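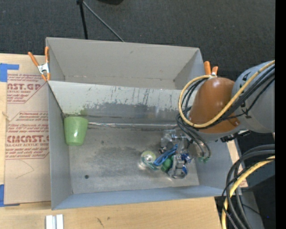 The big gray bin, front compartment. Green cup at the back left, assorted bright things to the right.

The Bin Pages

Merike Avotiņš, February 9, 2021

I have been asked, more than once, why a grown woman keeps a gallery page about a metal bin. The usual answer is that the bin is more interesting than my yard. The longer answer is that I like plain containers that have been used hard, and this one has been used very hard indeed. It has two compartments, a slope in the middle and the complexion of an old baking sheet.

Bok-nam Lim reads these notes before they go up and takes out the adjectives. A few got past him.

There is one picture on the page so far, so I have broken it up into notes. Skip to whichever part of a bin you care about most.

The cup
Light green plastic, wide at the rim, narrower toward a rounded base. It has taken the corner spot against the left wall, the way people do at parties when they know only the host. I own nine cups and none of them has ever looked this settled. There's a faint greenish reflection on the panel just above it, so it has managed to decorate as well.

The slope
My favorite part, and I will not be argued out of it. Pale silver-gray, leaning down into the front compartment, with dark scratches running up and down and peeling streaks in the upper middle. Lower down it turns into one broad smudge. Bok-nam says it looks like weather. I say it looks like the side of my first car, which was sold for $189 to a man who brought his own battery.

The shiny strip
Wrinkled, metallic, running along the seam at the foot of the slope. It has the texture of foil that someone has tried to flatten with a thumbnail and then given up on. I have a drawer of that at home.

The back compartment
Empty. Tall plain wall, faint scuffs, and small dark stains near the two ends of the floor. I have great respect for an empty compartment. Mine fill up with takeout menus within the hour.

The floor
Brushed gray, cloudy in patches, scratched all over. Near the lower left there is a small round dark spot that may be a hole. Bok-nam is for "hole." I am for "spot," and we have exchanged 15 emails on the subject without either side giving ground.

The colorful end
All the excitement has gathered on the right. The blue is either looped cord or a set of slender handles, and very bright whichever it is. Next to it sits something round and see-through with a green tint and a pale center, possibly a container, possibly a roll of something. A rounded green object keeps them company. I looked at that one for most of a cup of coffee and came away with "rounded" and "green."

Odds and ends
Prints are $15, unframed, mailed flat. The paper is matte, so the bin comes out a little gloomier than it does on a screen, and I think it suits it. Write to me through the contact page if you want one. If you are writing about the hole, please write to Bok-nam.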